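Clotska 2 review: simulated demos that are worth training on

I've been running Clotska 2 for most of September, and I'm a little bit in love with it. It's a toolkit from Gendholm that turns a small set of teleoperated demos into a much bigger simulated set for two-armed robots. We gave it 65 demos and got 562 usable episodes back, which was plenty for a first grasping policy!

What sold me is the wrist view. You can replay any episode from the gripper's side and check what the policy really gets as input – dull moments included.

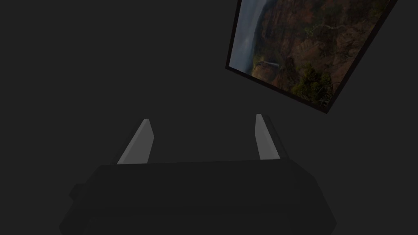
Wrist view with the fingers open and only wall and picture ahead.

Those dull frames matter. In our runs, policies trained without them got lost whenever the arm swung away from the table. Keeping them in (it's one setting) cleared up most of that.

Close-up work looks good too. The wood grain is busy enough to keep a vision model on its toes, and the finger geometry stays crisp.
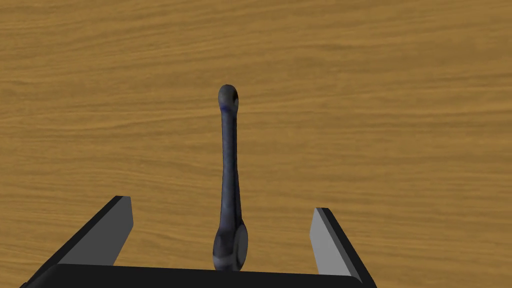

Open fingers on either side of a long, dark object on the wood.

My gripes are small. Export is slow, and the Utelberg room pack could use more lighting options – everything leans dim.

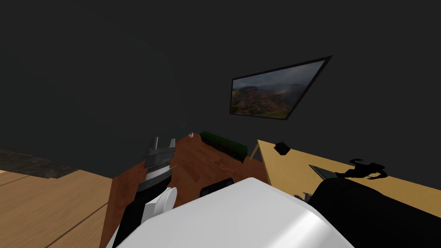 I also like that the head view and wrist views share one clock, so lining them up takes no extra scripts. Our older Espiritu pipeline needed a whole afternoon for that.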